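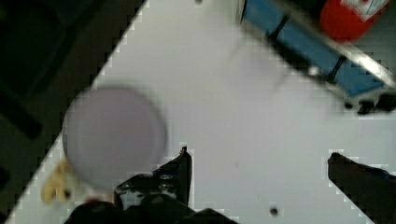

그림 1. 흰색 탁자 위의 연보라빛 회색 원반

강의 홈 | 강의계획 | 강의노트 | 과제 | 자료실

관광숙박경영론 강의노트 6
단체 객실 블록의 설정과 해제
담당: Mirela Barros

6.1 범위

5강에서는 개별 예약의 수요 곡선과 요금 등급을 다루었다. 이번 노트는 여행사와 숙박업체 사이의 객실 블록 계약을 다룬다. 초과예약은 6.6에서 블록과 관련된 부분만 언급하고 본론은 7강으로 넘긴다. 항공 좌석 블록은 제외한다. 용어는 업체마다 다르게 쓰이므로 시험 답안에서는 본 노트의 정의를 따를 것.

6.2 용어

블록(block): 특정 단체 또는 여행사를 위해 일반 판매에서 분리해 둔 객실의 묶음. 날짜별로 수량이 다를 수 있다.

할당(allotment): 여행사가 기간 내내 반복해서 사용할 수 있는 고정 수량. 블록이 하나의 행사나 하나의 출발일에 묶이는 데 비해 할당은 시즌 단위로 체결된다.

픽업(pickup): 블록 가운데 투숙객 명단이 확정되어 실제 예약으로 전환된 수량. 전환율은 픽업을 블록 수량으로 나눈 값이다.

해제일(release date, cut-off): 픽업되지 않은 객실이 일반 재고로 돌아가는 날. 투숙일에서 역산한 일수로 적는다.

소진(wash): 단체가 처음 요청한 수량과 최종 투숙 수량의 차이. 해제일 이전의 감소와 이후의 감소를 구분해서 기록해야 한다. 둘은 비용 부담 주체가 다르다.

최소 보장(attrition clause): 최종 수량이 일정 비율 아래로 내려갈 때 여행사가 부족분을 보상하는 조항. 비율의 기준이 계약 수량인지 해제일 시점의 수량인지에 따라 결과가 크게 달라진다.

확정 구매(commitment): 해제 조항 없이 여행사가 수량 전체의 대금을 부담하는 방식. 단가는 가장 낮고 위험은 모두 여행사에 있다.

6.3 사례 설정

Dekura는 항구 도시에 있는 객실 90실 규모의 호텔이다. Ledesma는 도보 유적 답사 상품을 운영하는 여행사로, 성수기 출발일마다 30실을 요청한다. 숙박일은 출발일당 1박으로 본다. 중개 채널은 Wivora이고, 호텔의 재고 관리에는 Planby를 쓴다.

계약 조건은 다음과 같다.

블록 수량: 출발일당 30실
해제일: 투숙 18일 전
최소 보장: 없음
명단 제출: 해제일까지
식사: 조식 포함, 요금에서 분리하지 않음
시즌 총량: 600실박

시즌 총량을 출발일당 수량으로 나누면 출발 횟수는 20회가 된다. 블록이 전체 객실에서 차지하는 비중은 3분의 1이다. 이 비중이 커질수록 해제 시점의 오차가 호텔 전체 점유율에 미치는 영향이 커진다.

6.4 전환율과 해제 수량

어느 출발일의 블록 30실 중 해제일까지 18실이 픽업되었다고 하자. 전환율은 0.6이고 12실이 일반 재고로 돌아간다. 해제된 12실이 모두 팔린다는 보장은 없다. 남은 기간의 수요는 5강에서 구한 리드타임 분포에서 읽는다.

기호를 다음과 같이 둔다.

B: 블록 수량
K: 해제일까지의 픽업
D: 해제일 이후 발생하는 일반 수요
S: 해제일 직전까지 남아 있는 일반 재고
p: 해제 이후의 평균 일반 요금
g: 단체 요금
c: 객실당 변동비

해제 이후 일반 판매량은 min(D, S + B − K)이다. 따라서 블록에서 해제된 객실이 만들어 내는 추가 판매는

min(D, S + B − K) − min(D, S)

가 된다. D가 S보다 작으면 이 값은 0이다. 해제를 아무리 일찍 해도 얻는 것이 없는 경우이며, 비수기 평일이 대체로 여기에 해당한다. D가 S + B − K 이상이면 해제된 객실이 전부 팔린다.

자주 나오는 오류는 해제 수량 전체에 p를 곱해 이익으로 잡는 것이다. 위 식의 두 번째 항을 빼지 않으면 어차피 S에서 충족될 수요까지 해제의 효과로 계산하게 된다. 지난 과제에서도 같은 오류가 반복되었다.

6.5 대체 분석

블록을 받을지 여부는 대체 분석(displacement analysis)으로 판단한다. 단체를 받아서 얻는 공헌이익은 K × (g − c)이고, 포기하는 공헌이익은 블록 때문에 거절한 일반 수요 R에 (p' − c)를 곱한 값이다. p'은 거절 시점의 일반 요금이며 해제 이후 요금 p와 다를 수 있다. 부대 수입은 양쪽에 모두 더한다. 단체의 부대 수입을 더하면서 개별 투숙객의 부대 수입을 빠뜨리면 단체 쪽으로 결과가 기운다.

판단 기준:

K × (g − c) > R × (p' − c) 이면 수락한다.

R은 관측하기 어렵다. 예약 시스템에는 성사된 예약만 남고 거절된 문의는 대개 남지 않는다. Planby에 거절 사유 코드를 입력하도록 설정하면 전화 문의의 일부는 잡을 수 있으나, Wivora를 통해 들어온 검색이 재고 없음으로 끝난 경우는 채널 보고서에서 별도로 추출해야 한다. 같은 고객이 여러 날짜를 반복 검색한 기록을 제거하지 않으면 R이 과대 추정된다.

숙박일이 2박 이상인 경우에는 날짜별로 R을 따로 구한다. 단체가 토요일만 점유하더라도 금요일부터 머무르려던 개별 고객을 함께 잃을 수 있다. 이 효과는 본 사례의 1박 가정에서는 나타나지 않으며, 연습문제에서도 고려하지 않는다.

6.6 해제일의 결정

해제일을 투숙일에서 멀리 잡으면 호텔은 재판매 기간을 확보하고 여행사는 모객 기간을 잃는다. 가깝게 잡으면 반대가 된다. 두 당사자의 손실을 합한 값이 최소가 되는 지점이 존재하지만, 실제 계약의 해제일은 그 지점에서 벗어나는 경우가 많다. 협상력, 과거 거래의 관행, 항공권 발권 기한이 개입하기 때문이다.

사례의 18일은 Ledesma의 모객 마감에 맞춘 값이다. Dekura가 처음 제시한 조건은 30일이었다. 30일 기준에서는 해제 수량이 늘어나지만 그중 일부는 이후 같은 여행사가 다시 요청한다. 재요청 물량은 단체 요금 적용 여부를 두고 분쟁이 잦다. 계약서에 다음 중 하나를 명시한다.

가. 해제 이후의 요청에는 당일 판매 요금을 적용한다.
나. 재고가 있는 경우에 한해 단체 요금을 유지한다.
다. 일정 수량까지는 단체 요금, 초과분은 당일 판매 요금을 적용한다.

(가)는 호텔에 유리하고 정산이 단순하다. (다)는 수량을 누적해서 추적해야 하므로 명단의 취소와 추가가 섞이면 정산 오류가 생기기 쉽다.

단계 해제도 가능하다. 첫 해제일에 미픽업 객실의 일부를 돌려받고 두 번째 해제일에 나머지를 돌려받는다. 단계가 늘어나면 재고의 회수는 부드러워지지만 날짜 관리의 부담이 커진다. 출발일이 많은 시즌 계약에서는 두 단계를 넘기지 않는 편이 낫다.

초과예약과의 관계. 예상 소진을 근거로 블록 수량보다 적은 객실만 실제로 비워 두는 운영이 있다. 장부상 블록은 30실이지만 그보다 적은 수량만 막아 두는 방식이다. 동일 여행사의 출발일별 소진이 서로 독립이라면 분산을 추정할 수 있으나, 항공편 결항이나 기상 악화가 있으면 독립성이 깨진다. 자세한 내용은 7강에서 다룬다.

6.7 시스템 입력 시 유의사항

블록은 요금 코드와 재고 코드를 분리해서 생성한다. 하나의 코드로 묶으면 해제할 때 요금까지 닫힌다.

해제 시각은 시간대를 함께 적는다. 계약서에 날짜만 있고 시각이 없으면 호텔 현지 시각 18:00로 처리하는 것이 본 강의의 관례다.

명단의 객실 유형이 블록의 객실 유형과 다르면 픽업으로 계산하지 않고 변경 요청으로 분류한다. 트윈과 더블의 비율이 명단 제출 때 바뀌는 일이 가장 흔하다.

인솔자 객실은 별도 표시한다. 무료 제공 객실을 픽업에 포함하면 전환율은 올라가고 객실당 수입은 내려간다. 보고서에 포함 여부를 적지 않으면 시즌 간 비교가 불가능하다.

채널 재고와 호텔 재고가 갱신되는 순서를 확인한다. 해제된 객실이 Planby에서는 열렸으나 Wivora에서는 닫혀 있는 상태가 지속되면 재판매 기간이 그만큼 줄어든다.

6.8 연습문제

1. 6.3의 조건에서 해제 직전 일반 재고 S가 5실, 해제 이후 일반 수요 D가 9실이다. K가 18실일 때 해제로 인한 추가 판매량을 구하라. D가 4실이면 어떻게 되는가.

2. 최소 보장 비율을 계약 수량 기준으로 정한 경우와 해제일 수량 기준으로 정한 경우를 비교하고, 해제일 이후 취소가 발생했을 때 여행사의 부담이 어떻게 달라지는지 설명하라.

3. R의 추정치가 두 배로 과대 계상되었을 때 6.5의 판단이 뒤집히는 조건을 K, R, g, p', c로 나타내라.

4. 8월 출발분에만 확정 구매를 적용하고 나머지는 해제 방식으로 두는 혼합 계약을 설계하라. 단가 차이의 근거를 제시할 것. 분량은 한 쪽.

1번의 답: 첫 번째 경우 4실, 두 번째 경우 0실. 나머지는 풀이를 제출한다.

이전: 5강 요금 등급 | 다음: 7강 초과예약 | 목록

댓글

Nayeli Apaza
6.5에서 R을 곱할 때 p'을 쓰는데, 거절 시점이 여러 번이면 가중평균으로 잡으면 됩니까?

Mirela Barros
거절 건수로 가중평균하면 됩니다. 요금 변동이 큰 기간은 구간을 나누어 계산하세요.

수강생2
1번 문제에서 S + B − K는 17실이 맞나요? D가 더 작으니 9에서 5를 빼서 4실이 나왔습니다.

Mirela Barros
맞습니다.

익명
7강 노트는 언제 올라오나요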